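Timestamps again

March 11, 2023

Most of this week went on the recording tool, which I have been calling Plundby since the first version. It takes the streams from the left and right grippers and lines them up with the head camera before anything gets saved.

The right stream was arriving 90 milliseconds behind the left. I blamed the cable first, then the driver. The fault was mine – I was stamping each message when it was read from the queue, so a busy queue made everything look late. Stamping on arrival took 2 lines.

I replayed 3,000 old messages through the new code and the two sides now agree. 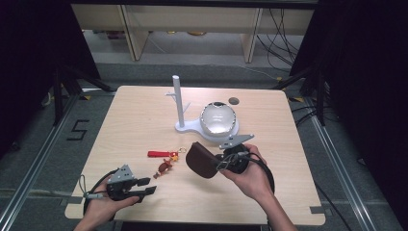 The planner still needs work. It treats soft things and rigid things the same way, and closes on both with the same force. I want that as a setting per object, read from the task file, and I hope to have it in by April.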